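A day at the Serkstead open houses

I have wanted to go to the Serkstead open houses for years, and every October something has got in the way: a cold, a flat tyre, a cousin's wedding. This time I was on the platform by half past seven with a flask and two cheese rolls, and I had the map folded open to the right page before the train had even pulled out.

If you haven't come across it, the idea is very simple. For one day people in and near the town open up a house, a workshop or just a room, and anybody can walk in and have a look. There are no velvet ropes and hardly any signs. You ring the bell, somebody lets you in, and quite often you get a biscuit. I love it! I am far too nosy for stately homes, where all the interesting cupboards are locked.

My first stop was the old Kerr blanket works, down by the river, and if you only have time for one place then make it this one. The weaving stopped long ago but the finishing shed is still standing, with its great long windows and a floor so polished by boots that I nearly went over twice. Alistair Lindsay took our group round. He started there as a boy sweeping up fluff, and he talks about nap and pile the way other people talk about football. At one time the works had 227 people on the books, and he reckons he could still put a name to most of them.

He passed round offcuts for us to feel, which was the best part. You run your hand one way and it's silky, you run it back and it drags, and the colour changes as you do it. There was a deep plum one I would happily have slipped into my bag. He also had a pattern book with page after page of stripes, and he let a small girl in yellow wellies turn the pages, which she did with enormous care and very sticky fingers. Alistair didn't mind a bit.

After that I walked up to Wirow Terrace, which takes longer than the map suggests (it's all uphill, and I stopped for one of the rolls). The terrace was put up for families from the works and several of the houses were open. I had expected them to be done up like museums, all washstands and chamber pots. They are just people's homes, lived in now, with bills on the mantelpiece and coats on the banisters, and I enjoyed them all the more for it.

The bedrooms were my favourites. They are snug rooms, and the bed takes up so much of the floor that it ends up doing the job of a table, a desk and a shelf as well. I think that's true in most houses, mine included. Whatever you're in the middle of gets put down on the covers.
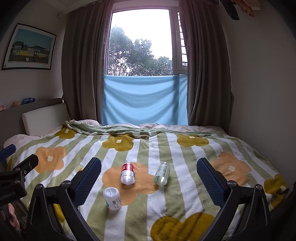 And I was so pleased to see how many people up there still go in for a proper patterned blanket! After a morning of Alistair and his pattern book I had my eye in, and I couldn't walk past one without having a good look. Sage green and white stripes with big round flowers in mustard and a peachy orange – that's a blanket with some cheer in it. I've lived with plain grey bedding for so long that I'd forgotten you were allowed orange. The plushness got me too. I am not saying I stroked a stranger's bed, but I did ask first.

The stairs in these houses are steep, by the way. Take them slowly and come down backwards if your knees are like mine.

At number eleven I got talking on the landing to a woman who had lived on the terrace since she was married. She told me that on wash days the whole row used to hang blankets across the back lane, so that the coal lorry had to wait at the bottom until they were dry enough to bring in. She showed me the iron hook by the back door, painted over so many times that it has gone quite fat. I must have passed four others like it without noticing, and I went back along the lane to find them.

Lunch was soup at the Gukard, a café in what used to be the pay office. Lentil, with a good thick slice of brown bread. They have kept the little hatch where the wages were handed out, and now your change comes through it. The queue was long but it moved, and I shared a table with a couple who had done six houses already and were planning their route with a biro and real determination.

In the afternoon I managed the chapel and a shed full of clocks, and then gave up on the signal box because the line went right down the path. The clock man has 190 of them. I was there at three, on purpose, and they don't quite agree with each other, so it goes on for ages. Wonderful noise.

A few practical bits. Entry is free everywhere, though most places have a tin by the door, so bring coins. The 278 bus runs from the station to the foot of Wirow Terrace and would have saved me the hill, had I known. The shed at Kerr closes at noon and the tour fills up early. Wear shoes that slip off easily, as you will be doing it all day.

I caught the ten past five home with a bag of wool ends, a jar of somebody's plum jam and sore feet. I still haven't seen the signal box, so I've already put next October in the diary.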